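### 4.3 Setting up the Skevidik height-adjustable desk base

Carry out this section after the crossbars have been joined (4.2) and before the top is fitted (4.4). All work is to be done with the base disconnected from the mains.

**Parts required**

- Base assembly, 253 mm feet already attached
- Control box and mains lead
- Handset with two fixing screws
- Cable clips, adhesive
- Hex key, supplied in the Kemppainen fittings bag

**Positioning the base**

1. Clear a level area of floor. The base must stand at least 109 mm from any wall, radiator or window sill.
2. Set the base upright on its feet. Two people are required for this step.
3. Place a spirit level across both crossbars, then along each one.
4. Turn the levelling pads by hand until the bubble is central in both directions. Do not use pliers on the pads.
5. Tighten the locking ring on each pad.

> **Caution:** Do not drag the base once the pads have been set. Lift it from the lower frame only. The columns are not carrying points.

**Connecting the control box**

6. Slide the control box into the bracket on the rear crossbar until it clicks.
7. Connect the left column to socket 1 and the right column to socket 2. The plugs fit one way round and should not be forced.
8. Connect the handset to the socket marked H.
9. Fix the cables to the crossbar with the clips, leaving a loop of slack at each column.
10. Connect the mains lead to the control box. Do not switch on at the wall until step 11.

**First reset**

11. Keep people, chairs and storage units clear of the base, then switch on at the wall. The handset will show three dashes.
12. Press and hold the down button. The columns will lower slowly, stop, and rise slightly. Release the button when the display shows 700.
13. Press the up button briefly to confirm that both columns move together.

> **Note:** If the display shows E2, one column is not connected. Switch off, check sockets 1 and 2, and repeat from step 11.
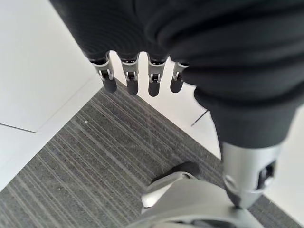
**Can the reset be carried out after the top has been fitted?**

It can be done at any stage, provided that nothing is resting on the top and the space beneath it is clear. The procedure is the same as in steps 11 to 13.

**Recording the installation**

14. Write the serial number from the underside of the control box on the card inside the back cover of this manual.
15. Where the base is one of several supplied under a Trustdale site order, enter the room number on the same card and send a copy to Adanech Beyene, Installation Records, quoting form 1496.

Proceed to 4.4, Fitting the top.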